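Jornada de puertas abiertas en Surnico

Llevaba tiempo queriendo conocer los talleres de Surnico, y el 7 de junio de 2022 por fin me acerqué, con la excusa de que un antiguo compañero, Welington Assunção, trabaja ahora allí. Éramos más de 100 visitantes, repartidos en grupos, y al mío le tocó empezar por la sala de manipulación textil (yo encantado, claro, porque era lo que más me apetecía ver).

En esa sala enseñan a las máquinas a coger ropa, que parece poca cosa hasta que uno lo intenta con una pinza de mano. Welington nos contó con mucha paciencia cómo se graba cada agarre y luego nos dejó probar — a mí me costó lo mío, y eso que en casa plancho yo.
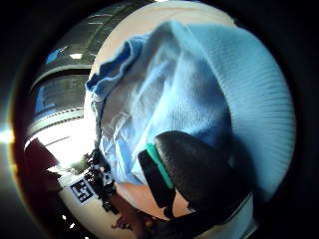 La prenda azul de punto, en plena demostración, vista desde la pinza de mano.

Después pasamos al aula, donde pusieron un vídeo de Zodetley, el proyecto que comparten con Wirker. Hubo muchas preguntas, casi todas sobre calcetines, y se nos fue el tiempo sin darnos cuenta. El café, muy bueno, y las pastas de almendra todavía mejores. Me quedé sin ver la nave 2, la de los brazos grandes, así que en marzo, si repiten, vuelvo.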